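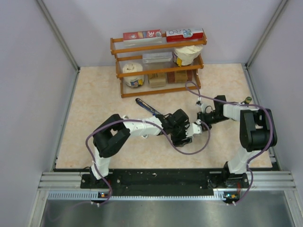 Re: Fasstead reunion special – which version is complete?

From: Tuncay Aksoy
To: Clirkmont fan list
May 2023

Hello Sorcha, hello all,

Sorcha Mac Suibhne wrote:
> Does anyone on the list know how long the Fasstead reunion special
> is supposed to be? I watched it on the streaming service and the
> part with the old cast in the kitchen set ends very suddenly. My
> sister in Galway says that she saw a longer talk there, and also a
> song at the end. I had no song. Also, is it true that Canpolat
> refused to sit next to the others, or is this only gossip from
> the magazines?
>
> Sorcha

I can answer the first question quite well and the second one only a little.

There are two versions. The television version was shown in March and it has the song. The streaming version is shorter by nine minutes. I put the two next to each other on two screens last weekend and made notes. These parts are missing from the streaming version:

- the second half of the talk in the kitchen, where they discuss the wedding episode
- the telephone call with the director
- the song, and the end titles which run over it
- one short clip from season two, the one with the boat

The clip with the boat was probably removed for music rights, and I suppose the same for the song. The kitchen talk I do not understand. It has no music in it at all. I wrote to Sinomell, who produced the special, and received a polite answer which says that "running times may vary by platform." So we are not wiser than before.

If you have the disc, please look at the back of the box. The first 4000 copies have the full version. The later ones have the streaming version, but the cover is the same, and only the running time in small letters is different. I bought mine used and was lucky.

About Canpolat: I was in the audience for the recording. We were 409 people, they told us this number when they thanked us, and we waited very long in the cold before the doors opened. He sat at the end of the sofa from the beginning. In the break he was standing with the two sisters and they were laughing about something. I did not see a refusal or a bad mood. Of course I was in row eleven and I can not say what happened behind the stage. The magazine which printed the story had one photo of him looking at the floor – anybody looks at the floor sometimes in three hours.

What I did find a pity is that the questions from the audience were not used in either version. There were some good ones. A lady asked why the grandfather disappears after episode six and nobody in the family mentions him again, and the writer gave a real answer: the actor had signed for a theater tour and they wanted to keep the place free for him. I had wondered about this for years. I wrote down as much as I could remember on the train home and can send it to anyone who wants it. It is four pages, and the spelling is not corrected.

One more thing, for those who collect. The printed program from the evening is now offered for high prices, and I have seen two which are copies. The real one has a fold in the middle and a number stamped in blue on the last page, not higher than 500. If the number is printed in black, please do not buy it.

Sorcha, did your sister record it from television? If she still has the recording, I would like to know if the boat clip has the original music. On my disc it sounds different from how I remember it, but my memory of season two is not so reliable.

Many greetings to all,
Tuncay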